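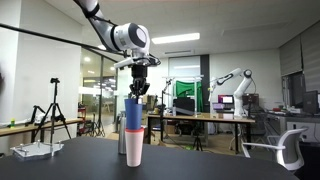 I am a third-year student in the hardware engineering program at Sestville and serve as student lead of a two-person project that has been offered a place in a regional accelerator. The offer is a convertible note of up to $90,000, with a discount but no valuation cap. The results of our prototype work have been good enough to interest two outside parties. Neither has made a written offer. The accelerator has asked for a signed response before the end of September. My co-founder, who holds half of the company, wishes to accept the terms as written. I would prefer to request a cap, but I am concerned that such a request may be read as a refusal. Is it acceptable for a student company to negotiate at this stage, and what is the customary form for doing so? We have no lawyer at present.

Posted by Melaniia Ostapchuk

---

**Jörg Kettler**

It is entirely acceptable. An offer of this kind is an opening position, and a written request for one change does not withdraw your interest in it. You should, however, read the offer letter for any statement that the terms are identical for every company in the group. Many programs use a single standard note, and the staff who manage admissions may have no authority to alter it. In that case your request should be addressed to the person who signs on behalf of the fund.

With regard to the cap itself, please be certain that you and your co-founder understand what it does. Without a cap, the note converts at the price of your next round, less the discount. If that price is high, the investor receives a smaller share and you keep more. The absence of a cap is therefore generally favorable to founders. It is the investor who usually asks for one. I would advise you to confirm whether you have read the clause correctly before you raise it.

Three points in the note deserve closer attention than the cap:

- the maturity date, and what happens if no round has closed by then
- whether interest accrues, and whether it converts or must be paid in cash
- any right given to the investor to take part in later rounds

If your university has a legal clinic, request an appointment now. The clinic at my former institution required two weeks' notice, and longer at the start of term.

---

**Orest Pylypenko**

Sign it. We spent most of a summer discussing terms for Handex and the money was offered to another team. A student company with no revenue is not in a strong position.

---

**Inna Levchenko**

I agree with Mr. Kettler concerning the cap and do not agree with the advice to sign without review. A short delay for legal review is a normal request, and it should be made by email so that there is a record of it.

I would add one matter that has not been raised. Before any outside money is accepted, you and your co-founder should have a signed agreement covering vesting and the ownership of work completed so far. If any of that work was carried out with university equipment or under a faculty grant, the technology transfer office may hold a claim to it. The note will almost certainly require you to state in writing that the company owns its inventions, and you should not make that statement until the office has confirmed its position.

An equal division of shares also means that neither of you can decide alone. Your disagreement over this note is a suitable occasion to settle how such decisions will be made. A one-page document, signed by both of you, is sufficient to begin with, and the clinic can review it together with the note.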